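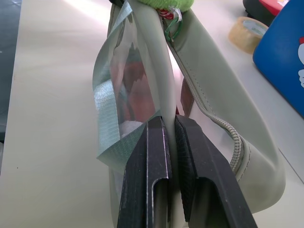 October, nearly midnight, kitchen table

What a night! I've got my shoes off and a cold crumpet in front of me and I can't possibly sleep, so it's going in the diary while I still remember who said what.

The Marden by-election hustings was tonight, and the hall was full. Properly full, people standing along the radiators and a row of teenagers on the stage steps. I'd thought the Tekside business would put everyone off coming (who wants to be shouted at on a wet evening?) but if anything it brought them out.

I should put down what the Tekside business was, for when I read this back in ten years. Somebody put a brick through the window of Lorna Catacutan's campaign office on Tekside Road, and before the glass was even swept up both sides had decided who did it. Her lot said it was one of Alfredo Galang's supporters. His lot said she'd had it coming for wanting the night shelter kept open. I read 239 comments on the town page, I'm ashamed to say, and I don't think a single person waited for the police. Then it came out that they'd arrested a man with no link to either campaign, and half the same people simply changed the blame and carried on typing.

So tonight Jocelyn Bañez was in the chair, and she was marvellous. She opened by saying that anyone who wanted to talk about the brick could do it for three minutes and then we'd be talking about buses. And we did! Alfredo stood up first and said he was sorry for what his leaflet had said about the shelter that week, and that he'd rung Lorna the same night. Lorna said yes, he had, and she'd been too cross to pick up. The whole room laughed, and it was like someone had opened a door.

After that it was the number 22 bus, the shelter lease, and the parking on Cloria Street, where I learned more about residents' permits than I ever hoped to. I still disagree with Alfredo on nearly everything, rents especially, but he answers a question when you ask him one. Lorna was better on the shelter and weaker on money. Milagros Cabanatuan asked her twice where the two extra wardens would come from and I don't think she knew.

I asked my question too! My voice wobbled and I forgot the second half, but it was on policing at the Marden end and they both wrote it down. Lamai squeezed my arm when I sat down, and then we stood outside under her umbrella arguing until the last bus had gone and she had to drive me home.

Still think I'm voting Lorna. Must ring Jocelyn tomorrow and thank her, and offer to help with the count teas. Also bin bags, and post Mum's card.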